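How to Write Minutes People Will Read

Posted 13 May 2011 in Office Survival

I have taken minutes for the Memosano tenants' group for longer than I meant to. In January I got through a 200-page binder of old ones, and I can report that most of it says "discussion followed." What follows is the method I use now.

Before the meeting

Get the agenda and type it into a blank document with a gap under every item. That is half your minutes written before anyone has had a chance to disagree. Put the attendance list at the top and check the spelling of names ahead of time. People will forgive a missed vote sooner than a missing H.

Sit where you can hear. The seat by the snacks is a fine seat, but it's a loud one.

During the meeting

Write down three kinds of thing: what was decided, who has to do it, and by when. If a motion is made, get the exact wording, even if you have to stop everybody and ask for it again. You will feel like a pest. Ask anyway.

Leave out the speeches. When the Hofstetter elevator contract came up, we had 2 hours of feelings and one decision, and the minutes say: "Agreed to renew Hofstetter for one year. Office to sign by the end of the month." I left out the part about the smell.
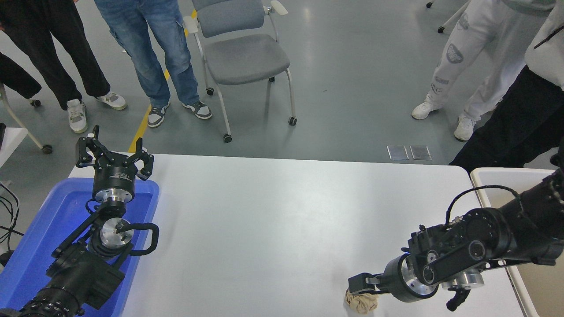
One reader, Usanance, wrote in to say that leaving out the arguments is all very well until someone asks why a thing was decided, and that a single line of reasons has saved her group from having the same fight twice. Fair enough. I now add one line, such as "Chosen on price," and stop there before it grows into a paragraph.

After the meeting

Type it up the same day. By the next morning your notes will say things like "Tadosine - ask re: thing," and you will not know what the thing was. (Tadosine does our boiler. I never did find out.)

Keep the whole document under 600 words. Put the action list at the top, where a person who reads only the top will trip over it. Mark it "draft" until the group approves it, then take the word off and save a copy somewhere other than your own laptop.

Send it out within 3 days. Corrections will arrive, mostly about commas. Fix the ones that change the meaning and thank everyone for the rest.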